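Wusturora table set, read me first

Pictures of everyday things on a table, one thing per folder. Drinks, mostly bottles, some jars and tins. 2,353 pictures in all, 420 of them drinks. Sorted by Raimo Heinonen, last tidy-up March 6, 2023.

What's in a folder: the pictures, plus notes.txt with the name off the label, cap colour, and whether the bottle is clear or not. Spelling of brands as printed. Caps go by main colour only, so dark green is just "green". Bottle folders are the most complete, jars still a bit of a mess.

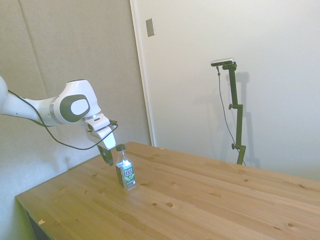 Iced tea is filed under tea, not soft drinks. Pure Leaf is in there, green cap, label with the leaves on. Search for "pure leaf" with the space, the old joined-up spelling doesnt work any more. Water and juice have thier own folders.

Table is light pine, knots and all. Keep that in mind if you're sorting by colour, pale labels get lost on it.

Known problems:
- 2 jar folders have the same name, use the one ending in b
- Koskela list still has the old numbering, ignore
- tins 815 onwards have no notes yet, April hopefully

Corrections to Raimo, folder name in the subject line please.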